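Guides > Language Teaching > Drosetti Word Bank > Setting up your class

3. Setting up a class word bank

Before you start, please have your school code ready. A new class can hold 1,000 entries and 100 recordings. 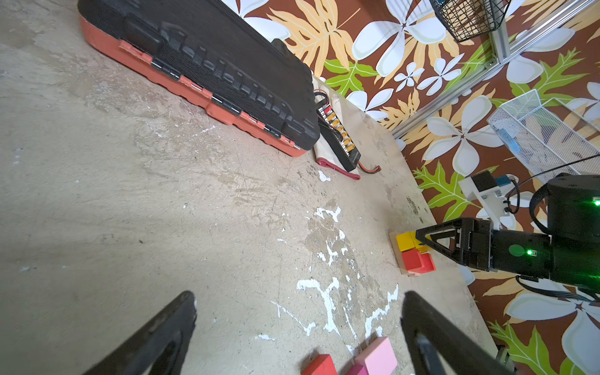

3.1 Create the class

1. Open Drosetti and choose Classes, then New.
2. Type the class name and select the home language of the pupils. If there are two home languages, select both.
3. Press Save. The class appears in the list on the left side.

Note: The name of a class can't be changed after the first pupil has joined it.
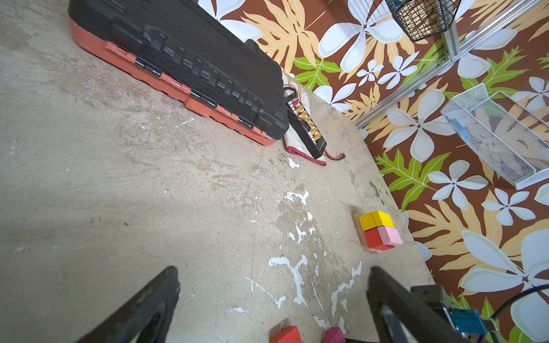
Each entry needs one word in the home language, one translation and one sentence. We advise to begin with words for things the pupils meet every day. Plants work well, and a wallpaper with big white flowers and lime-green leaves can already give you "flower", "leaf", "white" and "green". Write the sentence in the home language first.

3.2 Add recordings

4. Open an entry and press Record.
5. Let the pupil say the word two times, with a short pause between.
6. Listen to the recording before you press Keep.

Caution: When you press Record again, the old recording is deleted and can't be restored.

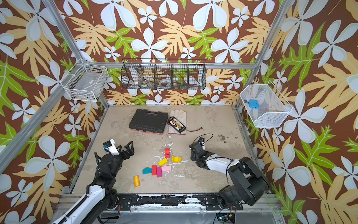

7. Choose who may hear the recording: Teacher, Class or Families.

For the setting Families you need a signed permission from the parents. The form made by Johanna Leitner and Ekaette Ibrahim is in the folder Forms.

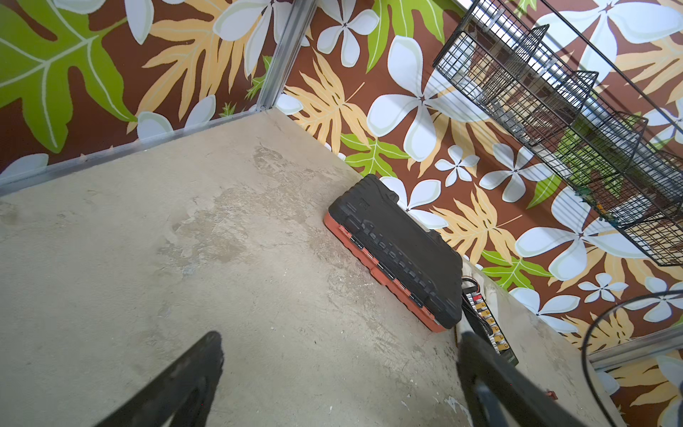 Keep the paper form at school and mark the box Permission received in the profile of the pupil. Without this mark, the recording stays on the setting Class.

Last change to this section: May 30, 2023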